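Drotness data collection – weekly sync, minutes
3/14/26
Notes: Justinas Rozīte (typing while talking, sorry in advance)
Present: sim, learning, hardware, one from the Cosgrove side on the call. Ops sent regrets.

1. Last time's actions

Reset script for the crate task – done, merged. Still leaves the arm in a weird elbow pose if you abort during a reach. Low priority but annoying.
Naming of episodes – done. Old names from February stay as they are, we are not renaming again.
Written instructions for new operators – not done. Carried over, second time.
License renewal for the labeling tool – ops, no news.

2. Where we are with demos

Crate task in sim: 39 accepted episodes since last sync, 12 rejected. Rejects were mostly people letting the recording run on after the task was finished, so the tail is a lot of nothing. A few were real failures, dropped the part outside the crate and then kept going.
Discussion on whether to keep the failures. Learning side wants them, tagged, for the recovery set. Hardware side worried they end up in the main set by accident, like they did in February. Agreed: keep, separate folder, the tag is required and the loader refuses anything in that folder unless asked for by name.
Trimming – do it by script or by hand? By hand for now. Script cut off two good releases last time.

Long talk about variety. Everybody starts the arm from the same home pose and approaches the crate from the same side. Policy trained on the last batch does fine from home and then falls apart if you nudge the start by a little. Not a surprise. Learning side asks for randomized starts, at least half of episodes. Operators say random starts make every episode slower and some of them put the elbow right up against the joint limit. Compromise: starts drawn from a list of 11 checked poses, not fully random. Justinas to make the list.

3. Sim scene

Crate and board positions. Currently both are moved a bit between episodes but the board much less than the crate. Want the board moved too, and rotated. Limit is that it has to stay on the table and not end up under the base.
Views: the problem of the arm covering the crate came up again.
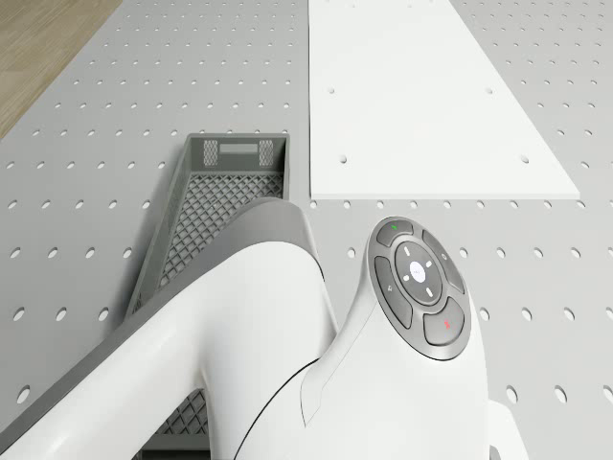

Operators lean on the second view when this happens, the policy only gets the one. So they are making decisions from information the learner never has. Long back and forth. Options:
 – give the policy the second view as well (more training time, and the real cell at Cosgrove only has one mount ready)
 – hide the second view from operators (slower, more rejects, they will hate it)
 – move the viewpoint
Nobody wants option two. Decided to try moving the viewpoint first, small batch, compare. If it doesn't help we go to two views and Cosgrove needs a second mount. Cosgrove says the mount is possible but needs notice.

Lighting – sim is too clean. Same light in every episode. Add variation to brightness and direction. Table color too? Yes but small range, the real one is not going to turn blue.
Collision on the crate's mesh bottom is a simple flat plate, so thin parts sit on top of it where the real ones might catch. Leave it for now, note it in the dataset readme.

4. Uris (teleop side)

New build fixes the lag on the grip command. Operators confirm it feels better. Lag on wrist rotation still there, noticeable mostly on small corrections. Uris people asked for a log of a bad session, we didn't have one becuase logging was off by default. Turn it on by default.
Also the session timer keeps counting during breaks, which makes the throughput numbers look worse than they are. Don't use those numbers in the report until fixed.
Request: a key to mark "I messed up but recovered" during the episode instead of typing a comment afterward. Everyone liked this. Uris to say if it's hard.

5. Real arm

Noltine cell is up but only mornings. First real episodes planned with the same crate task so we can compare. Target is 32 episodes in the first block, no random starts, just get clean ones. After that we look at the gap with the sim and decide.
Question from learning: do we match real to sim or sim to real? Sim to real, obviously, but measure the real table height first, we have two values written down and they disagree.
Safety walkthrough required before anyone new touches the arm. No exceptions, including people who did it at the other site.

6. Labels

Short text instruction per episode. At the moment everyone writes their own and they are all over the place – "put in the box", "place part crate", one that just says "ok". Agreed on a fixed set plus free rewording added later in bulk. Old ones get cleaned up, not urgent.
Start and end of grasp: label from gripper signal, spot check by hand. Earlier try at full hand labeling took far too long.

7. AOB

Storage is filling up. Raw video of rejected episodes can go after one month, keep the state logs.
Someone asked if we can share the set with the Cosgrove folks outside the project. Parked, needs a proper answer from above.
Next sync same time, same link.

Actions
Justinas – list of 11 start poses, operator instructions (really this time)
Sim – viewpoint batch, light variation, board movement and rotation, readme note on crate collision
Learning – loader check for the failure folder, comparison on the viewpoint batch
Uris – wrist lag, timer, reply on the marker key. Logging on by default
Hardware – measure table height at Noltine, book mornings, walkthrough for new people
Cosgrove – check lead time on second mount
Ops – storage clean up, licence renewal, still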